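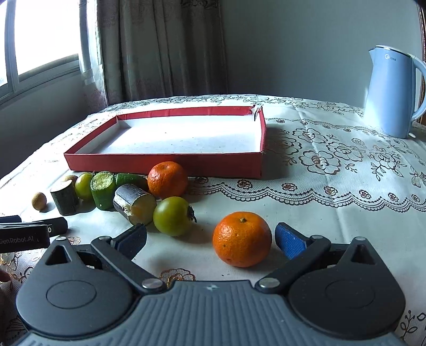
What is the best way to ripen a green persimmon when the rest of the fruit on the table is ready to eat?

Put it in a closed paper bag with a ripe apple or banana at room temperature, and check it daily by pressing near the calyx. Mandarins and longans do not help, as they give off too little ethylene to make a difference.

Muvadier Produce Desk
Ticket 3515
Opened: 4/19/20
Status: Closed, workaround accepted
Product: Mixed table box, order 1418
Site: Nemham
Reported by: Nasrin Ghasemi
Assigned to: Yeison Mamani

Summary
Customer reports that the persimmon in the mixed table box stays green and hard, that one mandarin has gone soft on the underside, and that the red lid has torn at a corner. Customer uses the lid as a tray. Also asks whether the cut branch and stalk pieces may be kept in the same tray as the fruit.

Entry 1, Nasrin Ghasemi
Box arrived with the contents as listed. I laid the fruit and the cut pieces out on the cloth before sorting them. Orange mandarins, small tan longans, a persimmon that is still green, and the bits of stem and branch for the arrangement. The lid is red with a white inside and has a small tear at one corner, where the white card shows. I had planned to line it and keep everything in it on the dining table.

The persimmon has been on the table for 9 days with no change in colour that I can see. The mandarins were firm on arrival. One now has a soft patch where it sat against its neighbour. Is the box faulty or is it something I am doing?

Entry 2, Yeison Mamani
Thank you. Please confirm the following:
Room temperature by day and by night.
Whether the fruit was washed before it went in the tray.
Whether the tray was lined, and with what.
Whether the persimmon was next to any ripe apples, pears or bananas.

Do not peel or cut the persimmon yet. If it is an astringent variety it will be unpleasant at this stage, and once cut it will not ripen properly.

Entry 3, Nasrin Ghasemi
Warm by day, heating off at night. Everything was rinsed. I dried the mandarins with a towel but probably not well around the stem. The tray was lined with a folded plastic bag to protect the cloth, a Joletti one that marks easily. No apples or bananas. I assumed the mandarins would do the same job.

Entry 4, Yeison Mamani
Findings so far.

Persimmon. No fault found. Mandarins do not ripen further after picking and produce little ethylene. Longans are the same in this respect. An unripe persimmon left among them on an open tray will take a long time, and cool nights slow it further. If it was picked well short of full size it may not ripen at all.

Mandarin. Most likely cause is water held under the fruit by the plastic. Rinsing before storage is not advised. Wash each one just before eating.

Lid. The lid is card and was not made to carry weight. A tear at the corner does not matter while it sits flat on the table, but it should not be lifted by that side. A strip of paper tape on the inside will hold it.

Actions for customer:
1. Discard the soft mandarin. Wipe any fruit that touched it and dry it fully.
2. Remove the plastic. Line the lid with two sheets of kitchen paper.
3. Keep the fruit in a single layer with a gap between pieces.
4. Move the persimmon to a paper bag with a ripe apple. Fold the top over once.
5. Keep the longans in the fridge in a container with the cover slightly open. Eat these first.

Entry 5, Nasrin Ghasemi
Done, apart from the longans. I would like a few of them left out for show. What about the branch and stalk pieces?

Entry 6, Yeison Mamani
Longans can stay out for a day or so. The shell turns darker and brittle as it dries, and the flesh follows.

Cut pieces: keep them apart from the fruit. Fresh cut ends give off moisture, and bark can carry mould spores and small insects. Stand them on a separate dish, cut face up, until the ends feel dry, then turn them over and repeat. They can go back beside the tray after that. Not for eating. I have no treatment record for the branch and stalk in order 1418, so please treat them as decoration only.

Entry 7, Nasrin Ghasemi
Persimmon has started to turn orange near the base. Remaining mandarins are firm. Tape on the lid is holding. The stalk sections are on a saucer on the windowsill.

I also tried the tray from an older Backlund hamper, which is stiffer, but it is too deep and the fruit ends up stacked. Going back to the red lid.

Entry 8, Yeison Mamani
Agreed, use the shallower one. Leave the persimmon in the bag until it gives under light pressure. If it turns out to be a firm-eating variety it can be eaten earlier, but the variety is not on the packing sheet and I have asked the packing room to add it.

Credit of 84 pence applied for the mandarin. No credit for the lid, as it is classed as packaging.

Resolution
Cause of soft fruit: moisture trapped by plastic liner.
Cause of slow ripening: persimmon supplied unripe, no ethylene source nearby, cool nights.
Lid: repaired by customer.
Change to packing sheet: requested, not yet confirmed.
Related: storage note on longans needs rewriting. It still says to keep them in the fruit bowl.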